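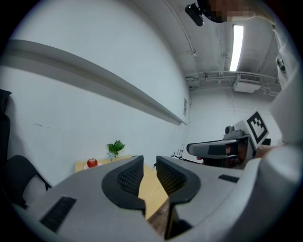
Moving the backups off the old disk

The external drive that held my backups started logging read errors in September. Nothing was lost, but SMART reported 22 reallocated sectors on Monday and more by the end of the week, so I moved everything to a new setup. These are my notes, mostly so I can repeat the process later.

The old arrangement was a nightly rsync to a single disk, plus a copy at Makilero, the hosting company I also use for mail. It worked, but rsync with hard links leaves you with a directory per night, and a file that rots on the disk is rotten in every snapshot that links to it. I wanted checksums, encryption and deduplication in one tool.

I tried two. Jumska is the older one, written in C, with a config file that takes an evening to read. Karkine is a single binary and keeps its settings in the repository itself. Both split files into variable-size chunks and store each chunk once. Jumska was faster on the first run. Karkine was faster on every run after that, which matters more to me, and its restore command takes a path and a date and needs nothing else.

The repository lives on a mirrored pair of disks in the machine called Nwachukwu (hostnames here come from an old list and I no longer choose them). Chunk size is left at the default. I set the pack size to 256 MB, up from the default, mainly to keep the file count down on the remote side. After the first full backup the repository held 2,328 pack files. Makilero charges per request as well as per gigabyte, so that number shows up on the bill.

Retention is 7 daily, then weekly for three months, then monthly with no limit. Pruning runs on Sunday night. It rewrites any pack that is more than a third empty, and I may raise that threshold if upload traffic gets silly.

Two problems so far. The first was file ownership: running the backup as a normal user skipped a few directories under /var without a warning loud enough to notice. It now runs as root with a read-only mount of a snapshot, and the log goes to mail if the exit code is anything but zero. The second was the lock file. If the laptop goes to sleep mid-run, the lock stays behind and the next run refuses to start. There is an unlock command - don't put it in cron, as I did for two days, or it will happily clear a lock that is still in use.

Restores have been tested on the mail spool and the photo directory, with checksums compared against the originals. I still have to test a bare restore to an empty disk, and the key needs to be printed and stored away from the house. The old drive stays in a drawer until both are done.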